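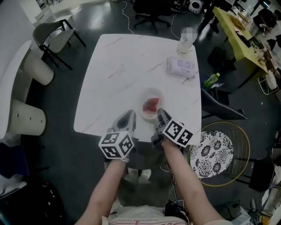

Page 135

Section 4. Table-clearing tasks with paired hand-held grippers

4.1 Scope

The Caltar grippers record a chore done by a person so that a machine can be trained on it. No machine trained on Caltar recordings clears a table unaided at present. Expect reliable lifting of rigid, empty items. Soft food in a light bowl is still graded as difficult.

4.2 Preparing the table

1. Place one small bowl near the front edge of the table, with one piece of food in it. Do not fill the bowl.
2. Leave packets such as wet wipes towards the back.
3. Check that the tag cube on each gripper is clean and faces outwards. Do not cover the tags with a sleeve.

Note: Marble-patterned tops are acceptable. Polished steel is not.

4. Point both sets of jaws at the bowl and hold still until the tone sounds.

CAUTION: Keep fingers clear of the opening in the cradle when the jaws are closing. Maximum load is 400 g per gripper.

5. Inspect the dark grip pads before each session. Replace them after 2,000 closures, or sooner if the surface is glazed.

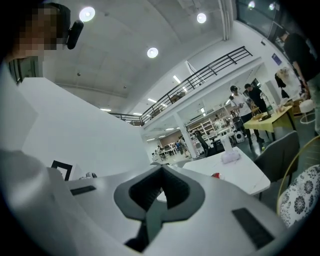

4.3 Known limits

Translucent bowls are often misjudged in height. Other people may walk about in the background. Wiping is not supported; see fault code 451.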